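Clisport Open Evening, September: Notes From a Visit

Clisport runs an online sportsbook and a casino brand called Prandico, and once a year it lets outsiders into its offices at Plornness. I got there at 5 and stayed until they started stacking the chairs.

The pitch was the same one every gambling company gives now. Safer play, better tools, happier customers. Garba Jibrin, who heads the trading desk, told us the firm closes accounts it considers at risk. I asked how many had been closed for winning too much. He said he didn't have that split to hand.

The trading floor is smaller than I expected. There were 19 desks, mostly watching soccer in leagues I couldn't name. Prices come in from an outside feed called Iwasaki and the traders mostly nudge them, which makes the talk of "our unique odds" on the posters a bit rich.

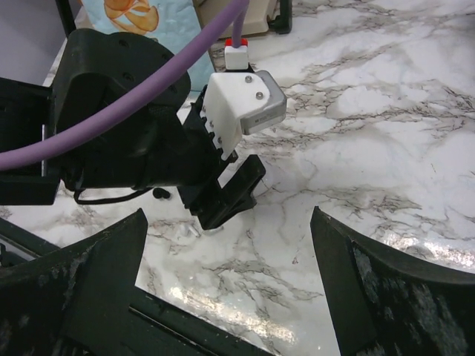
Does Clisport limit winning players?

Staff said stakes can be cut on any account after a review, and the house rules handed out at the door say the same in small print on page 2.

Ibsa Mamo from customer support was the best speaker of the night. She admitted that withdrawals over $900 get a manual check and that people hate the wait. She wouldn't promise it would get any shorter. I believed her more than anyone else in the building.

The Prandico session was weaker. We got a long talk about bonus spins and a short one about wagering terms, and when a man near the front asked what share of bonuses ever gets cashed out, the presenter moved on to the loyalty scheme.

Coffee was decent. Parking is a pain, so take the bus to Plornness if you go next year. I haven't opened an account.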